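Sewn Goods Quality Inspector (Bags and Soft Luggage)
Naltus, Savley plant
Reference 222
Posted June 29, 2019

Naltus cuts and sews bags for retail customers at its Savley plant. The inspection group has 2 full-time openings on the day shift. Start date is in August.

The inspector checks finished pieces against the approved sample and the spec sheet. Points checked are seam allowance, stitch density, piping alignment, handle attachment and zipper travel. Defects are coded, tagged and entered in the shift log. Rejected pieces go back to the line with the tag attached.

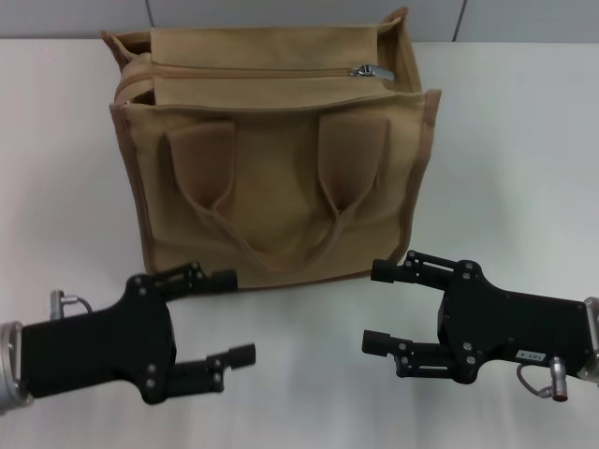
Zippered canvas tote in tan with darker brown piping.

Requirements:
High school diploma or equivalent
One year of work in sewn goods, upholstery or a similar trade
Ability to read a measured drawing and use a steel rule and seam gauge
Normal color vision, with correction if needed
Ability to stand for most of a shift and lift 24 pounds

Training lasts seven weeks and is paid at the full rate. The first part is held at the Zedesby training room, the rest on the floor in Savley. Experience with the Uysal defect coding system is helpful but not required.

To apply, send a resume and the names of two work references to the Naltus personnel office. Put the reference number on the first page. Applicants selected for interview will complete a short measuring test.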